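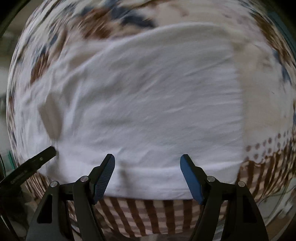 Getting gray out of white cotton knits – is hot washing worth it?

Laundry and Linens > Whites
13 replies, 353 views

bodville_beth
I have a stack of white cotton tops and one big white sweater that have all gone dull over the last couple of years. None of them are stained. They just look gray next to a new one. I wash at 30 C with liquid detergent because the machine is a European one and that's the default cotton setting it came with. We moved to Surkcombe in May and the water here is a lot harder than it was at the old place.

Do I need to go hotter, or is there something I should be adding? I would like to avoid chlorine bleach. The sweater label says no bleach and no tumble dry.

pegs_and_line
Hard water is most of your problem. Detergent gets used up on the minerals and what's left doesn't lift the body oil, so it stays in the fibers and holds dirt. Use a powder made for whites, which will have oxygen bleach in it. Liquids generally don't. Measure it for hard water, the chart is on the side of the box.

Check the sweater label first though. If it has the plain crossed-out triangle, that rules out oxygen bleach too. A triangle with two slanted lines in it means oxygen bleach is fine.

Malachy Mulligan
Agree on the powder, but 30 is too cool for it. Oxygen bleach barely gets going at that temperature unless there's an activator in the box. I do cotton tops and pillowcases at 60 and they stay white. I haven't bought bleach in years.

knitrow
Please don't put a sweater in at 60. Woven pillowcases will take it. A loose cotton knit will come out two sizes smaller and wider than it is long. I lost a good one that way.

Malachy Mulligan
I said tops and pillowcases. For the sweater I'd go to 40 if the label allows it and give it a long soak beforehand.

knitrow
Fair enough, I read it too fast. I'd still keep the sweater at 30 and soak it.

bodville_beth
Just looked. The label is the triangle with the two lines, and 40 max. The tops have no symbols left, they've washed off.

Eimear Buckley
I'd do a stripping soak once and then change how you wash from there on. Fill the tub or a big bucket with warm water, add water softener and oxygen bleach powder at the amounts on the packs, and stir until it has all dissolved. Put the tops in for six hours. Push them down now and then. Rinse, then wash as normal with no fabric softener.

For the sweater use cooler water and two hours. Support it from underneath when you lift it out, the weight of the water will drag the shoulders down if you pick it up by the neck.

pegs_and_line
Seconding no fabric softener. It coats cotton and makes graying worse.

dalyroad
I'll disagree on soaking. It looks dramatic when the water turns brown, but some of that would have come out in an ordinary hot wash with enough powder. Try two normal washes first and see where you are. It's less water and less hauling wet laundry around.

Eimear Buckley
The brown water doesn't prove much, true. But she can't wash the sweater hot, so time is what she has to work with – and for one sweater it's a bucket, hardly a lot of hauling.

tamsin_j
Has anyone tried bluing? My mother used it on everything. I bought a bottle at the Jikari market hall and my undershirts came out with blue specks.

pegs_and_line
You have to dilute it in cold water before it goes anywhere near the clothes. Specks usually come out with a plain rewash if you haven't dried them. It only tints the fabric so the yellow shows less, it doesn't clean anything. Also check whether your detergent already has brighteners, most of the whites ones do.

bodville_beth
Thanks all. I'll put the tops through at 60 with powder, twice, and soak the sweater for two hours in a bucket. Do I dry the sweater flat or can it go over the airer?

knitrow
Flat, on a towel, and pull the hem and cuffs into shape while it's damp. Turn it once the top side feels dry. Keep it away from the radiator.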